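Finish log, bench 2, Trerkdale shop
August 16, 2025

Oil/wax trials on pale tops, cont. from January batch. Still chasing the yellowing. 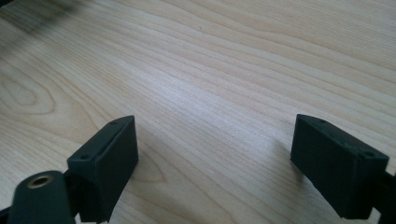
Marthinus Khumalo says drop the second coat completely, the first one does all the work and the second just sits there going amber by the window. Wants it tried on the Vutberg order before we commit. Fine, but then somebody has to tell Vutberg.

Sanding: stopped at 400 on the two long boards, left the short ones coarser. 400 takes less oil, no surprise. Wiped off after 17 min. Should of been sooner, it was already grabbing at the ends.

Jar B (Dijkstra mix, thinned) went on easier than jar A. Smell is worse. Lid on B does not seal, tape it or decant.

Water ring test: glass left on overnight, sample 4 ok, sample 6 has a faint ring. Sample 5 not labeled on the back so who knows. LABEL THE BACKS.

Price for the new hardwax came in, 1,450 for the big tin. Annatjie thinks we can split it with the Turkia people if they take half. Have not asked them.

Edges still to do. End grain drinks it, two passes and it still looks thirsty. Try a thin seal coat first? Bilal did that on the stair treads and got blotches, but he was using the old pads.

Rags: outside, flat, over the rail. Not in the bin. Found three in the bin agian.

Next:
- sample 7, one coat only, white oil
- redo 5
- cover half of each board with card, leave by the window, look again in 19 days
- ask Thandeka where the good scraper went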